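Stestura @stestura_build
February 22, 2021

1/ Build log for Stestura, the two-finger arm I'm putting together at the Losteo shared shop. Current job: fruit into a plastic shopping basket. The arm part is mostly done. The basket is the hard part.

2/ Quick recap. Controller is a Coughlan board, second revision. Load cell is a Senisen on the wrist, wired before the tool flange so I can swap fingers without touching the cable run. Wrist camera feeds the same box.

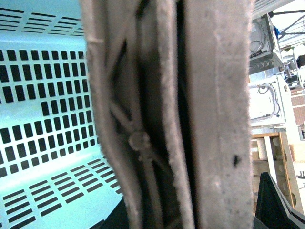
3/ Depth readings near the basket are bad. The wall is a grid of slots, so part of the returns come from the plastic and part from whatever is behind it. The filter averages the two and puts the wall somewhere it isn't.

4/ Fix so far: stop trusting depth within 105 mm of the rim. Find the rim in the color image, fit a line to it, and go from there. Slower by a little. The rim is straight enough along the long side. Corners are rounded and still need their own case.

5/ Second problem is the path of the lower fingertip. I had modeled each finger as a box. A box that long clips the rim on any steep approach, so the planner kept refusing moves that were fine. Now it's three capsules per finger – much better.
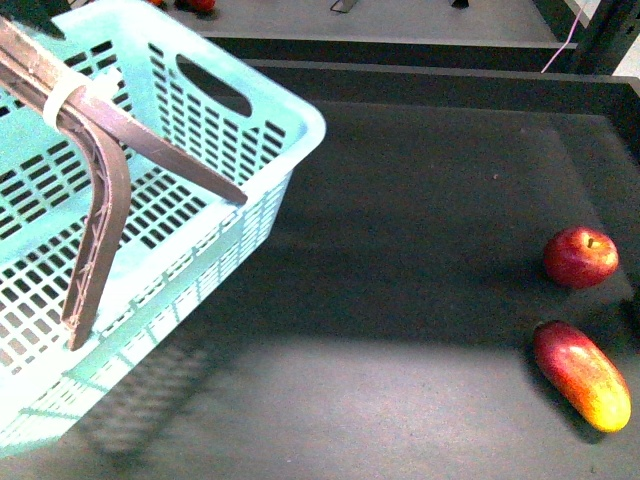
Basket, apple, mango. Dark gray tabletop.

6/ The mango needs its own grasp angle. Across the short axis it behaves like a big apple. Along the long axis the fingers have to open almost to the stop, and the Senisen reading drifts while they close. Test mango is 327 g. I subtract the drift before the lift and check again after.

7/ Zip ties on the basket are there to stay. A handle that swings is one more thing to model and I don't want to model it. 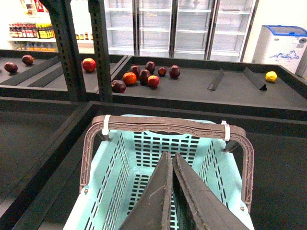
SOFTWARE

8/ The log from the last long run has 1,688 rows. One row per attempt, with joint angles, wrist force, and a result code. I want 3,000 before I change the close speed again. Changing two things at once cost me most of a week already.

9/ Result codes, for whoever asked: 0 placed, 1 dropped, 2 planner refused, 3 rim contact. Code 2 used to be the most common. Since the capsules it's code 3.

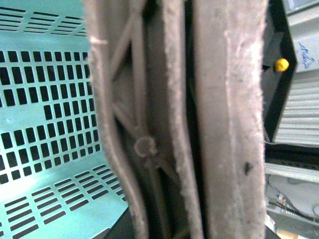

10/ Rim contact is detected as a side force on the wrist with no change in grip width. Threshold is set by hand. Too low and cable drag sets it off, too high and the basket gets pushed along before the arm stops.

11/ Next: reroute the wrist cable, redo the rim fit for the corners, and clean up the Coughlan config so it loads without me editing two files first. Config and parts list go up in March.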